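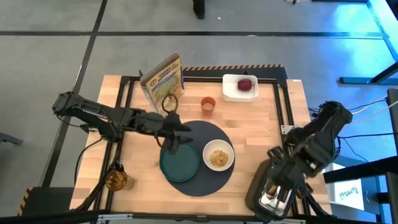

Page last changed: Monday, June 18, 2018

It is the purpose of this entry to set out the breakfast arrangements which I have adopted since moving to Sternemwood. Several readers have written to request them, and the earlier entry on the subject is out of date.

The governing principle is that breakfast is laid in one place and on one mat. The mat is round and dark gray, and it was purchased at the Nseir market for 27 dollars. I considered this a high price at the time. It has since replaced a set of 4 rectangular mats from Skernari, all of which curled at the corners and were given away last August.

Two dishes are placed on the mat. The shallow dark one goes to the left and receives whatever is eaten by hand. The white bowl goes to the right and is reserved for cereal. I have tried the opposite arrangement and do not recommend it to a right-handed person. An orange cup stands behind them – it may be moved onto the mat when space allows.

With respect to cereal, the box is to be brought to the table and kept there until the meal is over. Decanting into jars was attempted for one winter and discontinued. The jars were handsome, but they concealed how little was left, and the household ran out on three separate mornings. The present box has SHAKE in large letters on the front, an instruction I am content to follow before opening it.
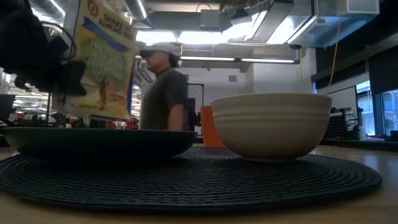
The cereal box, with the white bowl and the dark green one on the woven mat.

A coiled mat of this type requires some care. Crumbs settle between the rings and should be shaken out over the sink each day. Milk must be blotted at once with a cold cloth. The Prirnik guide to table linens advises against machine washing, and I have observed that advice without exception.

The remainder of the meal is kept simple. A bagel and an apple share the left-hand dish, and the bowl is filled with granola or flakes according to what is in the cupboard. 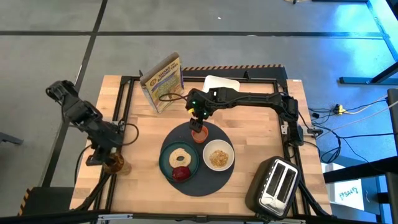 Seeded bagels are preferred on weekdays, and plain ones are held over for guests, who generally wish to add something to them. Bagels are sliced the evening before and stored in a closed bag. Fruit is washed at the same time and left out overnight, as a cold apple is unpleasant early in the day.

Clearing is done in a fixed order: cup, bowl, dish, mat. The table is then wiped along the direction of the planks and left bare until noon. Correspondence regarding porridge will be addressed in a separate entry.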